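I moved to Lostby in November with two suitcases and a box of books, and the first thing I had to sort out was laundry. The flat had no hookup, so for eight weeks I carried everything down the hill to the place on Tapia Street. A wash was paid for with a card you loaded at a machine by the door, and the card machine took exact amounts only.

After that I started looking for something secondhand. I had 160 set aside. New ones at Tresimport started at 519, before delivery, and delivery to the third floor cost another 67. I went twice and came home both times with a drying rack.

What I did learn from those weeks is that I owned too many clothes. I had eleven shirts and wore four. Towels were worse. I gave a bag away and kept the thick gray ones, which take forever to dry but last.

I also changed how I wash things. Most of it goes in at a low temperature now, with half the powder I used before. Jeans get washed once a month, inside out. Wool gets done by hand in the bathroom sink with a bit of shampoo, then rolled in a towel and laid flat. My neighbor Lorenz Kälin taught me the towel part. He has sweaters older than I am -- he wears them to take the trash out.

Drying is still the slow part. In winter I open the window for ten minutes in the morning and again before bed, and keep the rack away from the wall. Sheets go over the door.

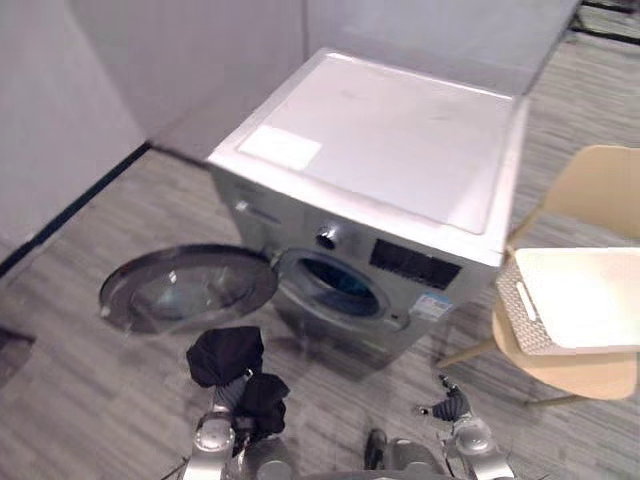 The other thing I'd say is to pick one day and stick to it. I used to wait until the basket was full, and then it was always late and there was always something I needed by the morning. A small load on a fixed evening is less work, even if it uses a bit more water over the month.

I still haven't found a good stain remover. The Skakwood bar soap works on collars and does nothing for coffee. If you know one that handles coffee on cotton, leave a comment -- I have a tablecloth waiting.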